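Cuaderno de taller — kit Puvimo de pinza manual, segunda semana de prueba
5 de diciembre de 2023 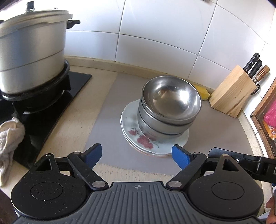

¿Qué trae el kit que nos ofrece Hedix? Trae la pinza de mano, dos juegos de dedos, el soporte para la cámara, un cargador y una licencia del programa Tornik para revisar y etiquetar las tomas. El brazo va aparte, y por ahora no lo vamos a pedir.

Bueno, sigo por donde lo dejé. Hoy tocaba cocina y me la pasé entera moviendo vajilla — cuencos de acero, platos de flores, vuelta a empezar. La encimera de piedra moteada queda bien con la esterilla gris encima, y las almohadillas azules de los dedos se distinguen perfectamente contra la loza blanca, cosa que al programa le viene de maravilla. Los azulejos son otra historia (blancos, brillantes y con la luz del día rebotando encima). El acero también devuelve reflejos. Le pregunté a Yeison si bajábamos la exposición a mano y dice que probemos primero con el perfil de interior, que viene de fábrica y ni lo habíamos abierto.

Resultado de la jornada: 93 tomas grabadas, 56 válidas según Tornik. Me parece poco. De las rechazadas, muchas salen con el aviso de "seguimiento perdido", y casi siempre al girar la muñeca para dejar el cuenco. Repasé 9 una por una y en varias yo las habría dado por buenas, así que o el umbral viene muy estricto o no sé leer el informe. Kaan, si lees esto antes que yo te pille por el pasillo: ¿dónde se cambia el umbral? En el manual sale un menú que en nuestra versión no existe.

Lo que me gusta del aparato: la apertura es muy suave, se nota el cierre en la mano y con los platos de borde ondulado agarra mejor de lo que yo esperaba. Lo que no: pesa hacia delante. A la hora ya tenía el antebrazo cargado, y eso que iba parando. El kit de Blöndal que probamos en noviembre era más feo y más tosco, pero lo llevabas toda la mañana sin acordarte de él. ¡Ojalá alguien juntara los dos!

El tornillo del brazo de montaje se me aflojó dos veces. Le puse una gota de fijador medio y de momento aguanta, mañana lo miro en frío.

Del precio: la oferta revisada de Hedix es de 2,846 euros (copio la cifra tal cual, con su coma inglesa, que ya me confundió el viernes), con soporte por correo y hasta dos cambios de dedos el primer año. No queda claro si las almohadillas sueltas cuentan como cambio. He escrito para preguntarlo y también para que nos digan si la licencia vale para dos ordenadores — Yeison quiere etiquetar desde su mesa y yo no pienso cederle la mía.

Pendiente:
Repetir los cuencos con el perfil de interior.
Pesar la pinza con y sin soporte.
Exportar las tomas válidas y pasárselas a Kaan Dağdelen.
Pedir almohadillas de repuesto, de las azules.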